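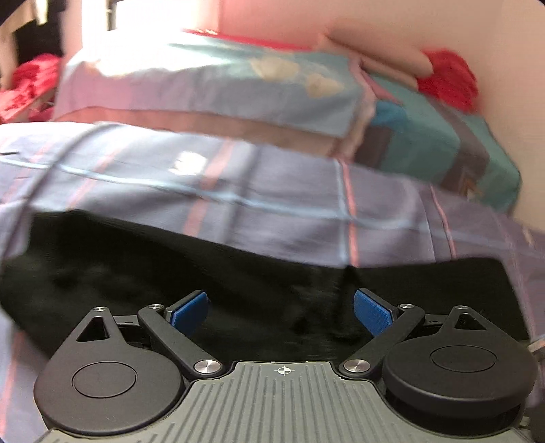 Gripper with blue finger pads, open over dark fabric

Running a guest day at a polo club. Notes, Nest Sayce. 20 mins max, watch the clock, they cut me off last time.

Open with Erkdale. February, raining sideways, 162 guests on the list and one gate. Pause for laugh. Move on if no laugh.

Who's in the room? Hands up if you've played. Hands up if you've only ever done the lunch. (Most of them, lunch.) Fine. Talk is for the lunch people.

Point one, the list. The list is the event. Sponsor wants names, club wants members, players want their parents to get a decent seat. Arnitz asked for 19 places and then sent more. Did not ring ahead. Say how we fixed it: moved the committee table back a row, put the extra Arnitz people by the rail. They liked the rail better. Now we sell the rail.

Point two, timings. Print the throw-in time on the invite in big type. Gates two hours before. People come for the match and arrive at halftime, you will never cure this, so plan a second welcome. Somebody with a tray and a program at the gate at 3 p.m., smiling.

Chukkers - explain it once over the PA, short, before the first one. Don't let the comentator do a history lesson. Ours did. Eleven minutes on mallets.
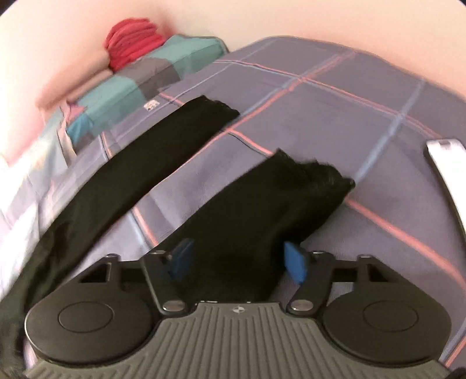 Dress code next, this is where the emails come from. Write it in plain words. "Smart" means nothing to anybody. Say flat shoes, say it's grass, say bring a coat. For players it's the opposite problem, they know exactly what to wear and leave half of it at home. Night before, everything out on the bed. White jeans, shirt, belt, and the socks, a black one like that gets lost on a plaid duvet faster than you'd think, so pair them up and put them in the boots. Knee pads in the same bag. Spare shirt with the right number on it, check the number!! Two number threes at Erkdale. Umpire not amused.

Point three, sponsors. Plumeo did the marquee, Phetsri did the food. Different contacts, different invoices, keep them apart. One sheet of paper per sponsor: what they paid for, where the banner goes, who hands over which cup. Laminate it. Banner on the far side of the field where the crowd can see it, not behind them. Took us two seasons to work that out, slightly embarassing, tell it anyway.

Ponies. Keep guests off the pony lines. Rope, one steward each end, someone who can say no nicely to a person holding champagne. Divot treading at halftime is the bit they all want, so let them have it and get them off again quickly. Bell, then PA, then bell. 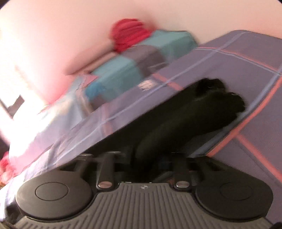

Mererid Cadwaladr asked last time whether it's worth paying for a presenter when the club chair will give the cups out for nothing. Short answer, pay. Chair can do the welcome. Prize giving has to be quick, names said right, winner's name spelled out on a card. Loser's cup too. 113 photos from our prize giving and in most of them someone is looking for a lid.

Weather plan. Have one. Decide by 10 a.m. and text everybody, no waiting to see. If ground's too soft, lunch goes ahead, exhibition goes in the arena, money for the match tickets goes back. Put that on the invite as well.

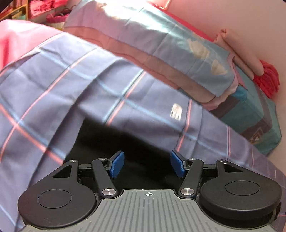
Finger pads apart, dark gap between

Nearly done. Handouts are by the door, guest list template and the sponsor sheet. Take both.

If time: story of the trophy left in the taxi. If no time skip.

Questions. Repeat each one into the mike, back row can't hear. Likely ones: insurance (ask your broker early, don't guess), dogs (on leads, away from the ponies), parking on the second field (no, never again).

Thank the hosts. Collect clicker. Leave spare program with Mererid.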